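Saturday at Skulis: the shoe line and the people around it

When Vratislav Jireš started at Skulis in 1995, every shoe went from shelf to hand to box, and his shoulders knew it by lunchtime. We spent a morning with him and the crew at Bruststead to see how the work has changed now that the arms do a share of the lifting. 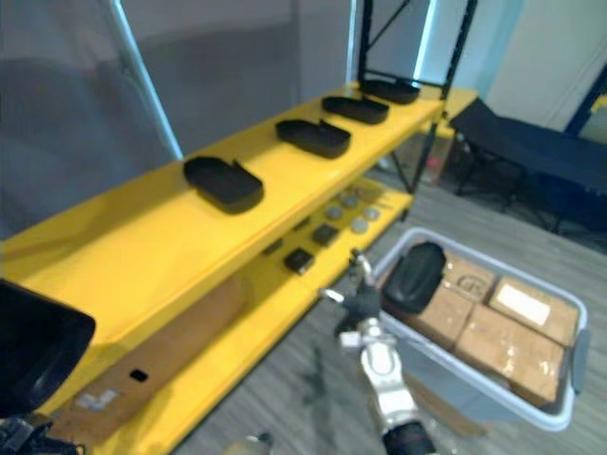 Vratislav still lays out the bench himself and he is particular about it - everyone on the shift has been told, kindly, to leave his spacing alone! He says he talks to his coworkers more these days, having his head up for most of the morning.

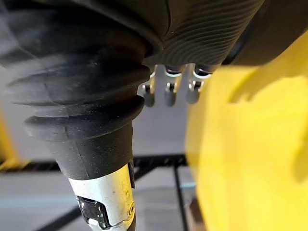

Close in at the wrist, with the black bellows and the ridged pad behind it.

There are 14 people on the crew, the same as before, and 9 of them have taken the Gerari course so they can stop, clear and restart a job on their own. It took a while for some of us to feel easy with it, and that's fine. The part folks like to watch is the two-handed hold, one gripper at the heel and the other hand curled over the edge of the sole, toe pointing up. Come by and see it if you're ever out our way.

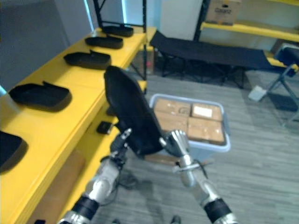

Breaks are longer now, which was the crew's own request back in March. Vratislav uses his to teach the newer folks how to judge a shoe by feel, a skill he'd hate to see go. He'll take a black one from the row on the yellow table and pass it along, and there's usually a good argument before the coffee is gone.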